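4.2 Adaptation Practice in Serial Television Drama

The second part of the study examined how crime novels are converted into season-length television drama, and at what point in the process the source text stops guiding the work of the writing room. Earlier accounts have tended to treat adaptation as a single decision made by a producer or a lead writer. The material gathered in Gernport and Birbridge suggests that it is better understood as a series of small agreements, many of them made late and under pressure of schedule.

The main source for this section is the production archive of Lomholm, a six-part drama based on the novel of the same name by Zinash Yimer. The archive holds 187 documents, including outlines, draft scripts, notes from the broadcaster, and revised shooting pages. Rivadeneira and Quintela read the full set separately and compared their notes afterward. Where they disagreed on the origin of a scene, the matter was referred to Alemayehu, who had not read the novel before the study began.

Each scene in the final scripts was placed in one of three groups: taken from the novel, altered from the novel, or new. A scene was treated as altered if its setting or its outcome had changed, even where the dialogue was kept almost word for word. This rule had a marked effect on the results for the fourth episode, in which several long conversations were moved from the harbor office in the book to the family's flower shop. The shop is mentioned only twice in the novel. In the series it becomes the main meeting place for the two sisters, and it is there that the missing ledger is found.

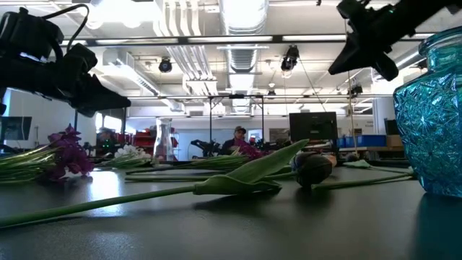
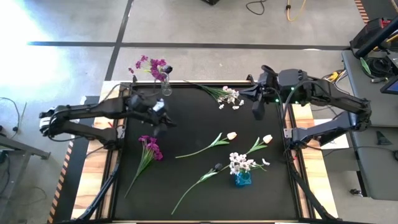

Figure 3. Two views of one work area, with a glass vase in each; cut flowers lie on the tabletop in the first view.

The move to the shop was first proposed in the second outline, where it appears as a handwritten note beside the opening scene. The note gives no reason. In his interview for this study, Natanael Fontes, who served as script editor on the series, recalled that the writers wanted a room where characters could enter without an excuse. He added that the harbor office had been "a place where people waited to be called" and that this made every conversation feel like an interview. The broadcaster's notes do not mention the change at all, although they return several times to the length of the episode, which ran over its 60-minute slot in each of the first three drafts.

New scenes were not spread evenly across the season. Of the 46 scenes with no clear source in the novel, 15 fall in the final episode. Part of this is explained by the ending. Yimer's book closes with the arrest, told in a single page, while the series continues through the hearing and the return of the older sister to Birbridge. Fontes described these scenes as a bridge toward a possible second season, and an early outline for that season is held in the same archive – though it is undated and appears to be incomplete.

A different pattern was found in Admasu, the shorter drama used for comparison. Its scripts follow the source novel closely until the last episode but remove the narrator, whose remarks are given to a police clerk. Quintela has argued that this is a larger departure than any change of plot, as it turns private judgment into something other characters can hear and answer. The present study did not code for changes of this kind, and the groups described above should be read with that limit in mind.

The interviews also raised the question of credit, which is taken up in Section 4.3.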